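Grindiline from Trokinside
Simulation software for two-finger grippers

Grindiline lets you drive a gripper through a furnished room on screen, with the view taken from just behind the fingers. We showed it at our open day in December, and what a day! Ratree Ruangrit ran the demo for 16 visitors at a time.
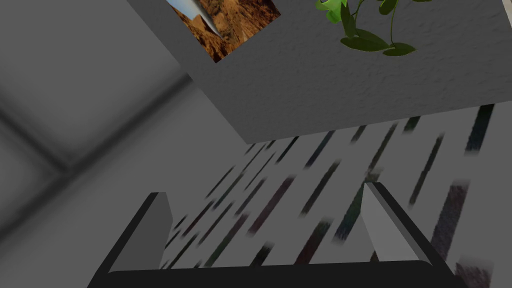 Everyone got a turn at the controls – even Ruwan Haque, who swore he'd only come for the coffee.

The room library now holds 200 layouts, and you can swap one for another between runs. Wall texture is the part people kept asking Ratree about, and the stucco-like gray one with the black window frame behind the gripper was a favorite. 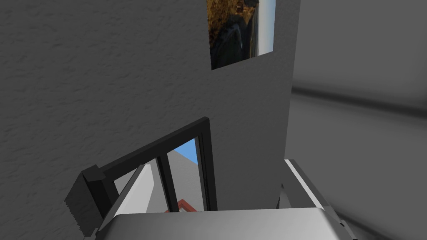 Open day visits are back next December, with 20 places per session. Write to Hedvig Viklund to book. The demo room will be much the same – gray textured wall, landscape picture, gripper fingers open and ready for you to steer.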